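## 4. Setting Up the Guest Room Before Arrival

Read this section after you have finished the key handover in section 3. It applies to both bedrooms at the Islow house and to the small bedroom over the garage. The bathroom has its own section.

Allow two hours for the first set-up. After that it goes faster, as most of the supplies stay in the hall closet between guests.

### 4.1 What you need

- Two fitted sheets and two flat sheets per bed (one set on, one set spare)
- Four pillowcases
- One mattress protector, waterproof side down
- The Desmet dehumidifier and its drain hose
- The room card, filled in and signed
- A screwdriver for the bed slats

Sheets are sorted by bed size on the closet shelves. Twin is on the left, full in the middle, queen on the right. If a set has gone back on the wrong shelf, move it before you start.

### 4.2 Airing the room

1. Open the window and the door to the hall.
2. Pull the bed away from the wall by the width of your hand.
3. Strip the bed down to the mattress and leave it bare while you clean the floor.
4. Check the wall behind the headboard for damp. Wipe off any spots with the cleaner marked WALLS.
5. Close the window before you switch on the dehumidifier.

**Note:** The window in the garage bedroom sticks. Lift the handle first, then push. Do not hit the bottom rail with your hand.

### 4.3 Checking the bed

1. Lift the mattress at the foot end and look along the slats.
2. Press down on each slat. A slat that moves sideways has a loose screw.
3. Tighten loose screws until the slat stops moving, and no further. The side rails are softwood and the holes strip easily.
4. Lower the mattress and turn it head to foot if the room card says it is due. Mattresses are turned every September and every March.
5. Put on the mattress protector and pull the corners down fully.

**Caution:** Two people are needed to turn the queen mattress. Do not try it alone, and do not stand it on end near the ceiling light.

If a slat is cracked, take it out and write the bed name on it in pencil. Spare slats are behind the water heater. Tell Volker Fröhlich when you use the last one so he can cut more.

### 4.4 Making the bed

Use the printed cotton sheets from spring through early fall and the plain flannel ones for the rest of the year. Patterned sheets go on with the print facing up, including the flat sheet, which is then folded back over the blanket so that the plain side shows at the top.

1. Start the fitted sheet at the head, with the seam tag at the lower right.
2. Smooth it toward the foot and tuck in the last two corners.
3. Lay the flat sheet with equal overhang on both sides.
4. Add the blanket, with its top edge one hand below the top of the sheet.
5. Fold the sheet back and tuck in the foot end only. Leave the sides loose.

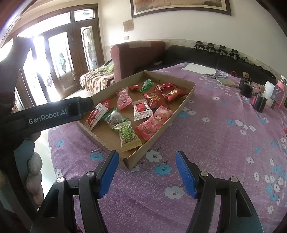
Pillows go on last. Put the firmer pillow underneath and the softer one on top, with the open ends of the cases facing away from the door. The spare blanket is folded in thirds and kept in the wardrobe, not on the chair.

Armelle Guillot asked that we stop using fabric spray on the pillows. Two guests have had trouble with it. If a pillow smells stale, hang it outside for the afternoon or swap it for one from the closet.

### 4.5 Running the dehumidifier

1. Stand the unit on the floor at least 7 inches from the wall.
2. Push the drain hose onto the outlet until it stops, and put the other end in the bucket.
3. Plug it straight into the wall. Do not use the extension cord from the hall.
4. Set the dial to 3.
5. Leave it on until the evening before the guests arrive, then empty the bucket in the bath.

**Caution:** The unit and the heater must not run in the same room at the same time. Together they draw more than the circuit allows. The heater alone takes 2,000 watts on its high setting.

If the red light comes on, the filter is blocked. Slide it out from the back, rinse it under the tap, and let it dry before you put it back.

### 4.6 Filling in the room card

The card hangs inside the wardrobe door. Write the date, your initials and anything you replaced. If you found a fault that you could not fix, write it on the card and also in the Govus notebook in the kitchen - faults written only on the card tend to get missed.

Questions about bedding go to Mayu Ogura. Questions about heating, damp or anything electrical go to Nivaldo Arruda.

### 4.7 Last check

- Window closed, curtains open
- Bed pushed back to the wall
- Both bedside lamps working
- Wastebasket empty, with a new liner
- Bucket and hose back in the hall closet
- Room card signed

Close the door but do not lock it. Continue with section 5, Bathroom and Towels.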